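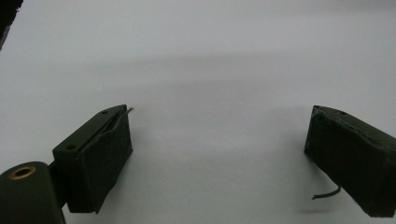
Hand gripper, fingers open over the pale surface. Fabric pads on both.

6 Apr 2022
Notebook, Tonda team, student gripper project

Big day for us! The pads are on and we finally have something that looks like the sketch from February, only greener. I keep picking it up just to open and close it.

Where we stand: both fingers are wearing fabric now. I had my doubts about going soft when everybody else in the club is printing ridges, but I like it a lot. The fabric is creased along the top of the left pad where it folds over the block, and the right one bulges a bit. Cosmetic for the moment, though I want to see if the bulge changes how a flat object sits. The Kaijage team tried foam last term and theirs started peeling at the corners, so corners are what I'll be checking first.

Wires. There's a thin grey one sticking out at the top corner of the left pad and a black one hanging under the right finger with its end free. Both need to be tied back before anyone does a full round of pick-ups. I'd like a little channel on the back of the block, maybe with a lip so the lead snaps in. Will draw it tonight if I have any brain left.

Brass insert in the round body looks great, by the way. Very pleased with that one. First time I've set an insert and had it go in without leaning (my practice piece is in the drawer and it is ugly, please don't throw it out, I want to show the new people what too much heat does).

Logging. Ran the recorder twice this afternoon with the fingers open and nothing between them, to get a baseline. Left pad reads 3143 at rest, right pad reads 3299. Raw counts, no scaling. I expected them to disagree and they do, so we subtract a separate zero for each side and stop arguing about it. Both numbers are typed into the Lekik sheet under "open, no load". Please don't overwrite them, add a row.

Squeezed each pad with a thumb after that and the counts jumped right away, which made me yell. Letting go, the left one was slow coming back. Could be the wrinkle holding some pressure, could be my thumb. Try again with a proper weight. The set in the cupboard goes up to 50 grams, which is small, but it's a start and it beats thumbs.

Still open:
- channel for the leads, both sides
- does the pad slide on the block under a sideways pull? haven't tried
- same screws on both fingers, check the lengths match
- spare pads, cut 2 more from the same piece so the weave runs the same way
- zero both sides at startup in code, print the values so we can see drift

For the Bralten challenge: I reread the rules and soft pads are fine as long as nothing sticky is on them. Objects are still secret. My guess is something round and something floppy, and I think fabric will be lovely on the floppy one. On the round one, no idea. Somebody bring an orange.

Handle feels good too. My wrist got tired after a long stretch of opening and closing, so whoever does the next session should swap off with a partner and write down when it starts to bother them.

Next time: tie the wires, weights on the left pad, then the right, then the orange. I'm in the lab after lunch if anyone wants to see the counts move!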